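Flurnen (cloth)

Flurnen is a dense woolen cloth, woven loosely and then fulled until the weave is hard to see. It is sold mainly as blankets and shoulder wraps, and in smaller amounts as yardage for jackets and slippers. The name comes from the village of Flurnen, where the cloth is said to have been made for centuries. The written evidence for this is thin. Most of what is repeated about the cloth's age, its resistance to rain and its ability to survive a household washing machine comes from sales material, and little of it has been checked by anyone without a stake in the answer.

Name

The word has been used in at least three ways. In older trade lists it seems to mean any heavy gray wool sold through the market at Prirnau, the nearest town with a road wide enough for wagons. Later it meant cloth finished at the Flurnen fulling mill, wherever it had been woven. In present use it means whatever the seller wants it to mean, within the broad limits of "thick" and "wool." The name has no legal protection, and an attempt to register it lapsed without a decision.

A popular explanation ties the name to a dialect verb meaning "to stamp." No dictionary of the dialect contains the verb. It appears first in a brochure.

Claimed origins

The usual account dates the cloth to monks who settled above the village and taught local families to full wool in stream water. The monastery existed. Its surviving account books mention sheep, candles and a long quarrel over a bridge, and say nothing of cloth. A second account credits traveling weavers, which is harder to disprove and also harder to support.

The earliest firm record is a toll list from Prirnau that enters 69 bolts of "fulled gray" in a single season. The list doesn't say where the bolts came from. Writers who treat it as proof of a Flurnen industry have usually left that part out. A mill lease from a later period does name the village, describes two sets of hammers, and sets the rent partly in finished cloth. This is the first document that puts a fuller in Flurnen, and it is a good deal younger than the date printed on the blanket labels.

The Bermúdez mill

The modern history is better documented. The Bermúdez firm bought the fulling mill when it was close to ruin, replaced the hammers with a rotary machine, and began to weave on site. The company's own history calls this a revival. Old residents quoted in local newspapers tended to describe it as a new business with an old name, and both descriptions fit the facts.

At its largest the mill had six wide looms. Output figures given in company brochures vary from one printing to the next without explanation, and they can't be matched to the tax returns that survive. The mill stopped weaving after a fire in the yarn store, and has since bought its cloth in unfinished and fulled it. Buyers are told that every blanket is "made at the mill," a phrase that covers the arrangement only if finishing is counted as making.

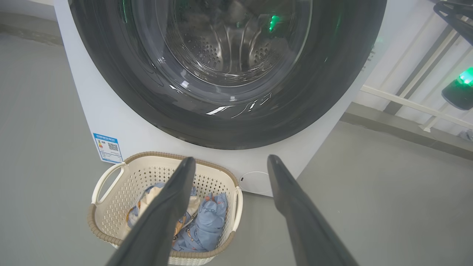

Fulling depends on moisture, heat, pressure and movement, and the cloth can't tell a mill from a laundry. Scales on the surface of the fiber catch on one another as the cloth is worked, and they don't let go again. A water-driven hammer does this slowly and can be watched. A household front-loader does it too: the steel drum wall has rows of small round holes, and raised paddles stand out from it, with surfaces that are perforated as well. Whatever goes in is lifted and dropped against those. Several writers on Flurnen have praised the mill's process as something no machine could copy, and in the same article warned that a warm machine cycle will turn a blanket into a bath mat. The two statements don't sit well together.

Weave and finish

The cloth is usually a plain weave, sometimes a simple twill, set wide on the loom to allow for shrinkage. Sellers call the starting weave "open as a fishing net." Unfinished pieces that have been examined are loose, though nothing like that loose. After fulling, the face is brushed and cropped. The better pieces are brushed on one side only, which leaves the back firmer and less likely to pill.

Color is limited. Natural gray and brown are treated as the traditional shades, with a dull red added for wraps. The claim that the red comes from a local root has been repeated in travel guides for years. The root in question gives a weak tan on wool, and the red on current stock has the even tone and the good lightfastness of an ordinary factory dye. There's nothing wrong with factory dye. The objection is to the root.

Fiber content is a more serious matter. "Flurnen sheep" appear in nearly all advertising, yet no breed of that name has been entered in any flock book. The village has grazing for a modest number of animals, and their wool is coarse. A blanket soft enough to wear against the neck almost certainly includes finer wool from elsewhere. Labels say "100% wool" and leave it there, which is accurate as far as it goes.

Washability claims

The cloth was for a long time sold with advice to air it and otherwise leave it alone. That changed when Eltuvia, a wool treatment sold to finishing mills, was applied to the blankets. Eltuvia is described as a coating that smooths the fiber scales so that they can't lock. Treatments of this general kind are common in the wool trade, and there is no reason to doubt that they can work. What has been doubted is how well this one works on cloth that has already been fulled.

The manufacturer's leaflet, dated 22/12/2018, reports that treated Flurnen cloth was washed repeatedly "without meaningful change." It doesn't define meaningful. It gives no starting measurements, doesn't state the water temperature, and describes the test pieces as "representative samples," with no word on who picked them. The leaflet gives the spin speed as 800 revolutions per minute, the only setting it does give. A buyer who wanted to repeat the test would have to guess the rest.
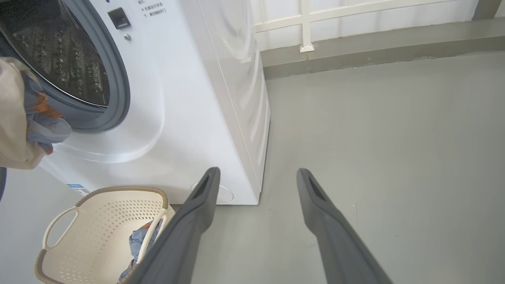 Care labels on treated blankets have added to the confusion. One version says "machine wash," another says "machine wash, wool program," and a third shows a hand in a basin, although the cloth in all three cases is sold under the same stock number. None mentions lint, even though brushed wool sheds and the loose fiber has to go somewhere. On a front-loading washer such as the white one shown, with its round filter cover at the lower right of the front, that means one more thing for the owner to check after a blanket has been through. The labels are also silent on weight. A large Flurnen blanket takes up a great deal of water, and owners have complained of machines that thump, stop and refuse to spin. The mill's reply was that the wrong program had been chosen. It didn't say which one was right.

Independent checks are few. A textile school in Prirnau washed offcuts as a student exercise one November and found that the treated pieces shrank less than untreated ones, and that both shrank. The exercise used small squares with cut edges, which behave differently from a hemmed blanket, and it can't settle much. It is still more than the leaflet offers. Sellers have quoted the first half of the finding.

Water resistance

Heavily fulled wool sheds light rain for a time. The same is true of most thick woolens, and of the sheep. The stronger claim, that a Flurnen wrap will keep a shepherd dry through a night of steady rain, rests on one anecdote that appears in several guidebooks in almost the same words. In some versions the shepherd is an old man, in others a boy.

Fulling and brushing also remove or spread much of the natural grease, and washing before dyeing takes out more. A finished blanket should be expected to behave like other finished blankets. Pieces sold as "unwashed" or "in the grease" may do better, at the cost of the smell.

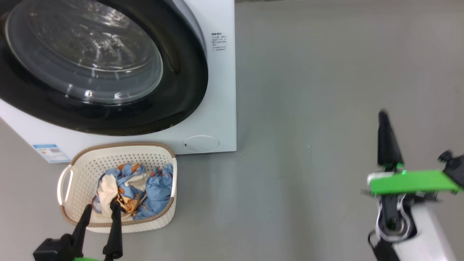 Nor does the weight of the cloth tell a buyer very much. Sellers treat a heavy blanket as a well-fulled one, but weight can come from thicker yarn, a closer sett or plain extra size, and a thin blanket properly fulled may turn wind better than a thick one that was rushed. Rubbing a corner between the fingers is the usual shop test. If the threads slide, the cloth wasn't fulled for long, whatever the tag says.

Trade and pricing

Prices are high for the material. The mill explains this by hand finishing, which seems to consist of trimming loose ends and sewing on the label. Numbered blankets were introduced as a limited edition of 1,104 pieces, a figure the company linked to the year the monastery was founded. Numbered blankets from a second series, identical apart from the thread color of the label, were on sale soon afterward.

Secondhand pieces sell for far less and are often better. Blankets from the years when the Bermúdez looms were running can be recognized by a woven edge stripe, which the bought-in cloth lacks. Some dealers attach old labels to newer blankets, so the stripe is a safer guide than the label.

Similar cloths

Dense fulled woolens have been made in most places that had sheep and running water, and Flurnen isn't easily told apart from several of them once the label is off. Claims of a unique handle or a distinctive "bloom" on the surface haven't been tested blind. Boiled wool is often confused with it in shops. The usual distinction is that boiled wool starts as a knit and keeps some stretch, while Flurnen starts on a loom and has very little.

See also: Fulling; Felt; Shrink-resist treatment; Prirnau market tolls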